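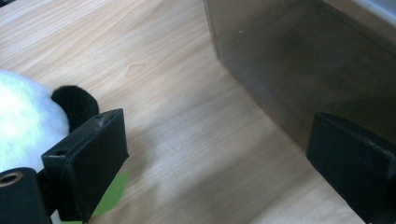
R. Caron

I went to the open day at Plamirlow on a Friday in October, mostly to see the big arms in the main hall. I ended up spending most of the afternoon at a table in the back room, where visitors were being handed a gripper and asked to put a stuffed panda in a metal box.

The gripper is a hand tool. It has two black pads that face each other, and you open and close them yourself while a camera on the tool records what the pads are doing. The recordings go into teaching a robot arm to do the same job later. The project is called Derora, and the people running it want a lot of recordings from a lot of different hands. Their target for the day was 200.

I did 2 of them. The first went badly. I came in too low, closed on the fur, and lost the toy before I got it over the side of the box. I asked if I should do it over and they said no, it all gets kept, and the bad ones get marked as bad. The second went fine.

I think this was the most useful thing in the building, and it's a shame it was in the back room.

The main hall had the Grirkar arm, which moved crates from one stand to another and back again. It was fast and it never missed while I was there. People filmed it on their phones. But the crates were all the same size, they always sat in the same spot, and the arm was behind a fence. I watched it for ten minutes and came away knowing what I knew when I walked in, that machines are good at doing the same thing many times.

The panda is a harder problem. It's soft, so it changes shape when you squeeze it. It's black and white, with a green leaf that sticks out and can end up under the pads. The side of the box is shiny metal and picks up blurry reflections of whatever is near it. I had never thought about any of that as difficult, and I wouldn't have if I'd only been allowed to watch. Holding the tool, with no fingertips to tell me how hard I was pressing, I understood it in one try.

My complaint is with how these open days are planned. There were 40 chairs set out in front of the Grirkar arm and a single table for Derora. The line at that table ran out the door by three o'clock, and some families gave up on it. The sign in the lobby listed the crate demo at the top with show times. The back room was listed as "additional activities."

I understand why. A fast arm looks like the future and a person fumbling with a toy doesn't. The company has to sell arms. But most of the visitors were not there to buy anything. They came to find out what these machines can do and whether they should be worried about their jobs, and the crate demo gives them a poor answer to both questions. It makes the machines look finished. The table in the back shows how much human handling goes in before an arm can pick up one stuffed animal.

It also raises a question I would like to see answered on a sign or a handout. When I moved that toy, I was doing a small piece of work for Plamirlow. I didn't mind. I would still like to know how long they keep the recordings and what else they use them for. The woman at the table answered me politely and said it was on the website. I looked when I got home and found one paragraph.

Next year they should put three or four of those tables in the main hall, print the paragraph out, and let the crate arm run in the corner. The final count for the day was posted by the exit, and it was 307. I'd guess more people would have stayed for a turn if they had known it was there.

Recent opinion
The self-checkout lane needs a chair
What I learned from a week with a robot mower
Our library should keep its front desk
Open days should open the workshop, too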